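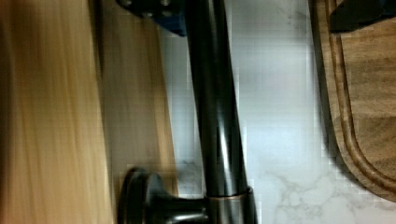

Llevo un mes discutiendo con mi lavadora y voy perdiendo. La compré en enero, una Prutero de 9 kilos, y el chico de la tienda me dedicó más rato a la aplicación que al tambor. Que si avisos en el móvil, que si programas descargables, que si se podía hablar con el altavoz del salón. Yo asentía como una tonta, porque la que tenía antes había muerto a medio centrifugado y me urgía cualquier cosa que diera vueltas.

Pues bien: para usar el programa de lana hay que abrirse una cuenta. ¡Una cuenta! Con contraseña de mayúscula, número y símbolo, y un código que llega al correo (al de verdad, no al que uso para las tonterías). En el mando vienen algodón, sintéticos, rápido y poco más. La lana está "en la nube", junto con las cortinas y algo que se llama frescor nocturno y que todavía no me he atrevido a poner.

A ver, que yo no soy enemiga de los cacharros. Tengo un robot aspirador de Flikska desde hace años y lo defiendo ante quien haga falta. Le doy al botón, sale, se pelea con la alfombra del pasillo y vuelve. Si un día se cae el wifi, el robot ni se entera. A eso le llamo yo un electrodoméstico listo: el que aprovecha la conexión cuando la tiene y sigue barriendo cuando le falta. La lavadora, en cambio, sin internet se queda en una lavadora de las baratas, y yo no pagué una de las baratas.

Mi amiga Yayra Annan me dice que exagero. Ella tiene media casa conectada, persianas incluidas, y está encantada. Le sale el café antes de levantarse, la calefacción baja sola cuando se va y dice que en invierno lo nota en la factura. Me lo creo. También es verdad que el otoño pasado estuvo una tarde entera a oscuras porque las luces del comedor, de Vastach, se estaban actualizando, y cenamos con la linterna del móvil apoyada en un vaso. Ella lo cuenta como una anécdota graciosa. A mí me pareció carísimo para ser gracioso.

Lo que me fastidia de verdad es otra cosa, y es cuánto dura todo esto. La lavadora de mi madre tenía una rueda, y cuando la rueda se aflojaba venía un señor y la apretaba. La mía depende de que una empresa quiera seguir manteniendo una aplicación. ¿Cuántos años? Lo pregunté por escrito y me contestaron que "durante la vida útil del producto", que es contestar con la misma pregunta. Me he leído las condiciones de uso, 1468 palabras, con las gafas puestas y un té al lado, y no hay ni una fecha. Lo que sí pone, bien clarito, es que pueden cambiar las funciones cuando les parezca.

Y luego está el precio. Entre el modelo con wifi y el modelo sin wifi había 300 euros de diferencia, y el motor, según la ficha, era el mismo. Por ese dinero yo habría querido una goma de la puerta que no cogiera moho, o un filtro al que se llegue sin tumbarse en el suelo -- cosas aburridas, ya lo sé, que no lucen en el folleto. Las probaría encantada, y hasta escribiría una reseña entusiasta de un filtro.

Para mí la regla debería ser sencilla: todo lo que el aparato sabe hacer, que se pueda hacer con las manos, delante del aparato. La aplicación que venga después, de regalo, para quien la quiera. Mi horno, que es un Gyamfi, funciona así. Tiene sus mandos de toda la vida y, además, una aplicación que usé dos veces, una para ver cómo era y otra para enseñársela a mi cuñado. El horno no se ha ofendido y sigue haciendo los mismos bizcochos.

Yayra dice que dentro de nada ni nos acordaremos de los botones y que yo protestaré igual que protestaba mi abuela con el microondas. Puede ser. Pero mi abuela acabó calentando la leche en el microondas sin darle a nadie su correo electrónico -- y le habría encantado que le explicaran para qué lo querían.

De momento he lavado los jerséis a mano, en el barreño, a las 9 de la noche y de bastante mal humor. La cuenta sigo sin abrirla. Ayer me llegó un aviso de la tienda preguntando si estoy satisfecha con mi compra, del uno al cinco, y para contestar también hay que registrarse.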